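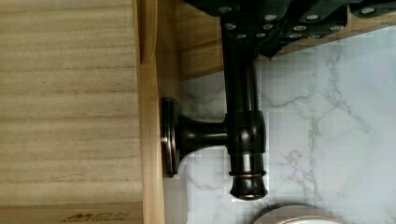
How to set the picture on a new TV in one evening

By Vesela Kos
12/02/2020

Most televisions leave the factory with a picture that is made for the shop. It is very bright, very blue, and the movement looks strange, like a soap opera. At home you sit closer and the light is softer, so the same picture becomes tiring after one film. The good news is that you don't need any special instrument to improve it. You need the remote control, a film you know well, and some patience.

I wrote these steps first for my colleague Kamol Suksawat, who bought a Vlachou set and wanted to send it back after two days. He kept it. The names of the menus are different from brand to brand, so where I know another name, I give it too.

Before you start

Let the TV play for 30 minutes. The backlight needs this time to become stable. Do the work in the evening, with the lamps you normally use when you watch. If you watch mostly in the daytime, do everything then, and keep a second picture mode for the night.

Use a good source. A Blu-ray disc or a strong HD stream is fine. Please don't use an old DVD, you will only correct the mistakes of the disc.

Step 1. Choose the right mode

Open the picture menu and leave Vivid or Dynamic. Select Movie, Cinema or Filmmaker. On Ondell sets it is called Theater. The picture will look yellow and a little dead. Wait with your opinion, the eyes need some minutes to get used to it.

Step 2. Turn off the eco sensor

This function makes the picture darker when the room is dark. If it stays on, every other setting will move under your hands. It is usually in the menu for energy and not in the picture menu, and I needed a long time to find it on my own TV.

Step 3. Backlight

Backlight decides how much light comes from the panel. Brightness, in most menus, decides how dark the black is. Many people mix up the two. On an OLED set there is no backlight, and you will see OLED Light in its place.

Put on a scene with snow or a white sky. Lower the backlight until the white is still clean but you don't want to close your eyes a little.

Step 4. Brightness

Find a dark scene, for example a man in a black coat at night. Turn brightness down until the folds of the coat disappear, then go up again one click at a time until you just see them. If the black bars over and under the film become gray, you went too far.

Step 5. Contrast

Now go back to the bright scene. Raise contrast until the details in the clouds are lost, and then come down 5 clicks. This is enough for almost every set I have tried.

Step 6. Color and sharpness

Leave color in the middle and look at faces. If people look as if they have a sunburn, go down slightly. Tint should stay at zero.

Sharpness is the setting where most people do too much. It does not add details, it draws a thin white line around the objects. Look at the subtitles and go down until this line is gone. On my Domau this was at 7, on another brand it can be zero.

Step 7. Motion

Switch off the motion smoothing for films. For football you may like it at a low level, and there is nothing wrong with that. Game consoles should use Game mode, which turns off most of the processing and makes the answer of the controller faster.

Step 8. Copy the settings

Many sets keep the values for each HDMI input separately. Look for "Apply to all inputs". If you don't have it, write the values on paper and enter them again for every input. HDR has its own values also, so start an HDR film and check the mode again.

When should you pay for a calibration?

A professional with a meter can ask 300 dollars for one visit. For a projector or a very expensive screen it can be worth the money. For a normal living room set I would first watch with these settings for two weeks.

Questions from readers

Ardalan Zamani wrote that his Fevdale goes back to Vivid after every update. Check if the TV is in Store mode. You can change it to Home mode in the general settings, under Location or Usage, and after this the values should stay saved.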